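Can a robot set the table? We look at the Killberg kit

By Éabha Hennessy
4 December 2021

Kids' Tech Corner

Lots of you wrote in asking about the Killberg table kit. So this month – robots and lunch. Well, toy lunch.

First thing. What is it?

The Killberg kit is a box of stuff for teaching a two-armed robot to sort and move things on a table. The robot is not in the box. Sorry. The box has plates, toy food, a tray, a booklet, and a pass to the Killberg lessons online. Schools and clubs that already have a robot can buy the kit and get going. Schools with no robot can book a visit, and a robot comes to you for the day with two grown-ups from the company.

Why toy food?

Real bananas go brown. Real avocados go mushy when you squeeze them too hard, and a robot that's still learning squeezes too hard a LOT. Toy food stays the same shape every day. You can drop it and pick it up again. No wiping.

Also toy food is tricky in a good way. A banana is bent. A wedge of melon has flat sides and a round side. An avocado is lumpy and wants to roll. Every one needs a different kind of grab.

How does a robot grab?

You have five fingers on each hand and you don't even think about it. Many robots have just two on each hand. They open, they close. The whole hand is called a gripper. Say it out loud, it's a good word.

Try this at home. Use only your thumb and one finger on each hand. Keep them straight! Now pick up a spoon. Now a grape. Now a plate from the table. The plate is the hard one, right? You have to get a finger under the rim or pinch the edge. Robots have the same trouble.

How does it see?

With cameras. Lots of table robots have one up where the head would be, looking down at the work. The picture goes into a computer and the computer has to work out which bit is plate, which bit is food and which bit is just table. You do that without trying. For a computer it's hard work, specially when the light is shiny. A bright patch on a table can look like a thing. It isn't a thing. The robot has to learn that.

How does it learn?

Mostly by being shown. A person steers the arms through the job. Then they do it again. And again. The Killberg booklet says to aim for 30 goes at each job before you let the robot try by itself, and the people we met said more is better. The company's own robot has had 1,000 goes at the plate job and it still misses sometimes.

Slavica Shehu runs the lessons. She told us the thing kids get wrong is always doing it the same way. "They put the banana in the same spot every time. Then I move it a little and the robot grabs at nothing." So you have to mix it up. Banana on the left, banana on the right, banana pointing the wrong way.

What are the jobs?

There are 3 levels in the booklet.

Level one is one food, one plate. Pick up the food, put it on the plate, let go. Letting go is harder then it sounds. If the gripper opens too high the food bounces.

Level two is one food on each plate. Now the robot needs to know which plates are full already.

Level three is colors. You give it a rule, like "banana goes on the yellow plate", and it has to stick to it. You can make up your own rules too. Huia Hinds, age ten, made a rule that the food has to go on the plate that does NOT match. Her team spent the whole afternoon on it.
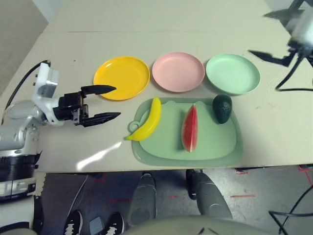 Both arms get used, and that takes some planning. If something is on the left, it makes sense to use the left arm. If it's on the right, the right arm. But what about the middle? Both arms could reach, and they could bump. The booklet has a page on this called Taking Turns. One arm goes in, the other one backs off and waits. Like two people and one jar of cookies.

Is it safe?

The rules are short. Stand back when the arms are moving. Hands off the table till a grown-up says so. One grown-up stays by the stop button the whole time – that's their only job, no chatting. Watch your feet around the cables. If your hair is long, tie it back.

What we liked

The toys. Nice colors, easy to tell apart.
The booklet has big pictures and not too many words.
You can play level one with no robot at all. Use two chopsticks for a gripper. We did this for ages.

What we didn't

The online lessons are slow to load. Ours got stuck on lesson two and we had to start over.
Only a few foods. We wanted an egg.
You have to book the robot visit way ahead. Fergal Scanlon at Whiteley school told us his class waited till December.

Who is it for?

Ages eight and up, we think. Littler kids will like the toys but get bored waiting for thier turn. It's best in a group, with one kid setting out the food, one steering and one writing down what went wrong. Then swap.

Words to know

Gripper – a robot's hand.
Joint – a place where the arm bends, like your elbow.
Rim – the raised edge of a plate.
Demo – one go at showing the robot a job.

Try it yourself

Get some plates, some toy food or wooden blocks, and a friend. Your friend is the robot. Eyes shut! You tell them where to move. Left a bit, down a bit, close, lift. No saying "get the banana", a robot doesn't know what you mean by that. See how many words it takes to move one thing. Catríona Mac Mathúna's class in Kenley did it and one team needed 706 words to move a single block. Can you do it in fewer? Write in and tell us.

Next month – robot vacuums, and why they get stuck under the couch.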